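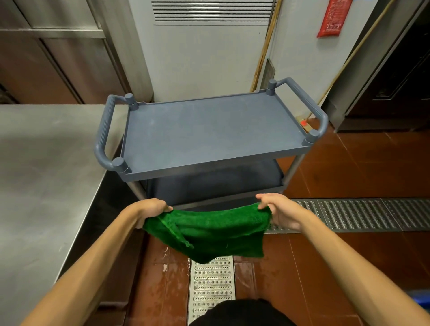 Thursday, June 19, 2025
By Yeshi Derese

Search this site Enter keyword Go

Flu clinics moving to Gundescombe hall from Monday

Quick one this week, I'm on the desk by myself and the phones are going.

The walk-in flu clinic is leaving the Mersha Street health centre. From Monday it runs out of the Gundescombe hall, side door, the one by the bike racks. Same nurses, same hours -- 9 to 4, late night Wednesday until 7. Mersha Street stays open for everything else, so bloods, dressings, baby checks, all still there. Just not flu.

Why the move? Numbers. The district health office put out its fortnightly figures yesterday and Gundescombe has had 571 confirmed flu cases since the start of the season. Same time last year it was 405. The waiting room at Mersha Street has been spilling out onto the footpath most mornings and people coming in for other things were sitting next to people with fevers. Not great.

Hospital side of it: 189 admissions across the district so far. The office says the wards are busy but coping and no surgery has been put off. I asked if that would hold through July and got "we're reviewing it weekly". So there you go.

Who gets the shot free

Over 65s, kids under five, anyone pregnant, anyone with a long-term heart, lung or kidney condition. Carers too -- this is new, and it's the bit most people ringing us didn't know. You don't need a letter. Bring your health card and tell them who you care for, that's it. Everyone else pays at the desk, card only, there's no cash float at the hall.

If you're not sure wether you're covered, ring before you come. The line is very busy between 9 and 10. After lunch is better.

Kids' doses

A few parents have asked about the nasal spray. The hall won't have it. Vastell pharmacy on the main road has some in and is expecting more, bookings only, and they want the child's weight when you ring (don't ask me, I just pass it on). Needle version is at the hall for all ages from six months. Children having the shot for the first time may need 2 doses, four weeks apart. Ask the nurse to book the second one before you leave, the slots after school go first.

Uleo residents

The mobile van is NOT coming this month. I know it was in the last newsletter. The fridge on it failed its temperature check and they can't carry vaccine until the new one is in and tested. No date yet. In the meantime the community bus will do a run to the hall on Tuesday and Friday, leaving the Uleo store at 10.15, back by 1. Free, but you need to put your name down at the store by the night before. Wheelchair space is limited so please say so when you book. If you're housebound ask your GP for a home visit, the district nurses are doing flu shots at the same time as there usual calls.

If you're already crook

Stay home. Please don't go to the clinic with a fever and ask for the shot, they'll send you away and you'll have coughed on the whole queue. Ring your GP first -- for people at higher risk there are antiviral tablets, but they work best started in the first couple of days so don't sit on it. Trouble breathing, chest pain, confusion, a baby who won't feed: triple zero or straight to emergency.

Masks are back on at the aged care wing, visitors included. Boxes at the front desk. Visiting is down to two people per resident at a time and under-12s are asked to wait, which I know is hard on some families. They'll look at it again at the end of the month.

Public meeting about the health centre extension hasn't been forgotten. Pushed back to November, room to be confirmed. Written comments still being taken at the Mersha Street desk, forms are in the tray next to the hand sanitiser.

Parking at the hall: use the back lot off the lane. The front bays are for the ambulance and for people who can't walk far.

Corrections to last issue -- the hearing test day is at the library and starts at 10, not 11. Sorry to the people who turned up late because of us.

-- Yeshi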